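Okay so a few of you asked how the sourdough rye thing is going, and the answer needs more than one post. Thread.

Background for the new people: I have been trying to make the dark seeded rye my neighbor's family used to sell at a bakery called Stenari. The bakery closed years ago. Nobody wrote the recipe down in a way that a normal person can follow. I have a photocopy with "flour, enough" on it.

What I do have is a starter, a scale that drifts by a gram or two when it feels like it, and way too much confidence.

First loaf was a brick. Second loaf was a brick with caraway. I ate both, toasted, with a lot of butter, so no regrets there.

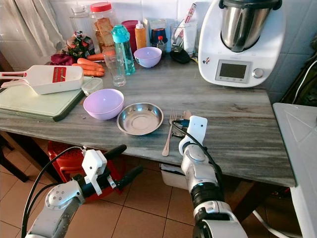 Last edited Friday, 9:14 pm

(Edited to fix the water, I had typed 672 and it's 762 grams. Sorry to the person who already mixed theirs!!)

So the flour. I was using the Ehlers medium rye because it's what my store carries, and it's fine, it's good flour, but it drinks water like crazy. 800 grams of it with the water I started with gave me something like modeling clay.

Bumped the water up to 762 and now it's a paste. Rye is SUPPOSED to be a paste. If you learned on white bread this will freak you out and you'll want to add flour. Don't add flour. Wet your hands and walk away.

Starter goes in at 300 grams. I know that sounds like a lot. It's a big loaf, and rye needs the acid or the middle stays gummy no matter how long you bake it. I learned that on loaf three, which looked gorgeous until I cut it.

Seeds: sunflower, flax, a little pumpkin. Soak them overnight with the salt. I skipped the soak once and they stole all the water from the dough, and I spent the next day picking dry crumbs out of the toaster.

Somebody asked about molasses. I tried it, I tried malt syrup, I tried the Edalico barley malt powder my sister brought back from a trip. The powder won. Two spoons. Smells like a malted milkshake going in and you can't really taste it after, you just get the color.

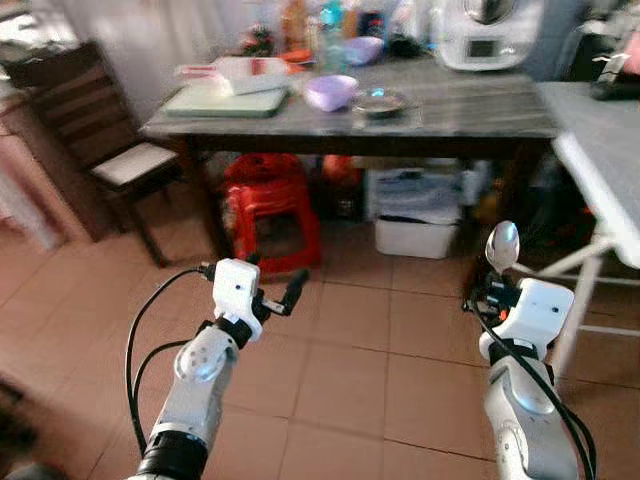

Liv Hellström replied: Are you letting it rest after baking? My grandmother wouldn't let anyone near a rye until the next day. She'd wrap it in a towel and put it on top of the wardrobe.

Liv, the wardrobe!! Okay, yes, I do rest it now, but I've been going overnight and calling it good. I might try a full day and a half. The last one was definitely better on day two, less sticky on the knife, and the sour calmed down a bit.

Gemechu Feyisa also messaged me to say my oven is probably lying to me. He's right. I got a cheap thermometer for it and it runs cold by a LOT once the door has been opened. So now I preheat way longer than I think I need to and I keep my nosy self away from the door.

Timing, since it's the question I get most. I mix after dinner with the starter I fed that morning, scrape it straight into the greased pan, smooth the top with a wet spoon and dust it with flour. When the flour on top cracks and you see little pinholes, it's ready for the oven. Could be two hours, could be four. My place is drafty, so it's usually four. 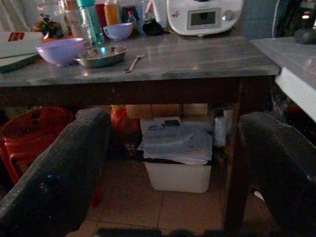 And use the cracks, please, more than the clock. I set a timer in April and went by that and it sat there under-risen and sulky, and then in warmer weather the same timer gave me a loaf with a crater down the middle.

Pan: mine is a long one with straight sides, from the Gaduvitz outlet, and I grease it like my life depends on it. Parchment works too if you don't mind wrinkles in the crust. I kind of mind the wrinkles.

I'm up to loaf 5 and my neighbor finally tried a slice. She chewed for a really long time and said "closer." Closer! I'm putting that on a T-shirt.

She thinks the original had coriander in it, ground, maybe some old bread soaked and mashed into the dough too. I have half of loaf four going stale on purpose for that — will report back.

If anyone out there ever bought bread from Stenari and remembers whether the bottom was floury or oily, please tell me. We've been arguing about it all week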